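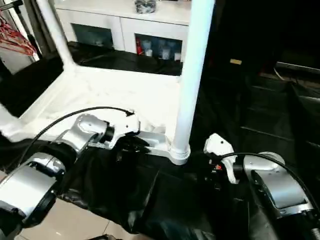

Robot open day at Mundelard: worth it with two kids? And can you see the arms working up close?

Posted by mudroom_fan, 14th October

Hi all. The Mundelard workshop in Bavcombe is doing another open day and I'm trying to decide if we should make the drive. It's 46 miles each way for us. My kids are 7 and 11, and the older one is crazy about anything with a motor. The flyer says "live demonstration of two-armed handling" but doesn't say how long it lasts or how close you get to stand. Last year we went to a robot show in another town and it was all videos on a big screen, and the kids were done in ten minutes. Is this one the real thing? Also, is there parking, and can you get lunch?

4 replies to this post have been merged into 3

Pangilinan_Road

Go go go! We went in March and I'm still talking about it (my family would like me to stop). It is very much the real thing. Two silver arms with white grippers on the ends, working right there in the room with ordinary stuff around them, cabinets and fabric and so on, so it feels like somebody's workplace and not a stage show.

What I loved is how slow and careful it all is. I went in expecting fast factory moves, sparks, the whole movie thing. Instead you get one arm easing its fingers in toward a part while the other one waits, and the entire crowd leans forward. My husband, who came for the free coffee, ended up asking more than the kids did. The staff are lovely about it too. They'll stop and explain why a cable is routed over the top of an arm, or what happens when a grip slips, and they don't talk down to anybody.

Some practical things:

The demo runs 23 minutes and they repeat it all day. Go to the first one if you can. We had 19 people in ours and everyone could see fine, but the line for the next one was out the door.

You stand behind a rope. Close enough to see the joints turn, too far to touch. Your 11-year-old will want to be at the left end, where you look straight down the arm.

Ask to see the grippers that are switched off. They keep a couple on a side table and kids can open and close them by hand. Ours did that for longer than they watched the demo!

Parking is free in the lot behind the building. It fills up before lunch.

gt_548

its ok. parking is fine. no food except a vending machine

Mirnberg Mom of Three

I'd say yes for the 11-year-old and maybe for the 7-year-old. My youngest was six when we went, and the waiting was hard for her. There are pauses where the arms just hold still while someone checks a laptop, and grown-ups find that interesting but she did not. We took turns walking her around the hallway.

I do agree with the first reply about the staff. My son asked if the two arms can bump into each other, and the woman running the demo got so excited by the question that she ran part of it over again at half speed so he could watch how they keep clear. He has drawn robot arms on every school notebook since then. I can't promise your kids will get the same treatment, but it seemed like that kind of place.

For lunch, bring sandwiches. There's a grassy spot with picnic tables across the road. And bring a sweater for everyone, they keep the demo room cold.

mudroom_fan

Thank you both, this is so helpful! We're going. I'll aim for the first demo and pack a coloring book for the little one. Does anyone know if you have to sign up ahead of time?

Pangilinan_Road

No sign-up when we went, we just walked in and wrote our names on a sheet at the door. Have a great time, and get your oldest to ask about the cables!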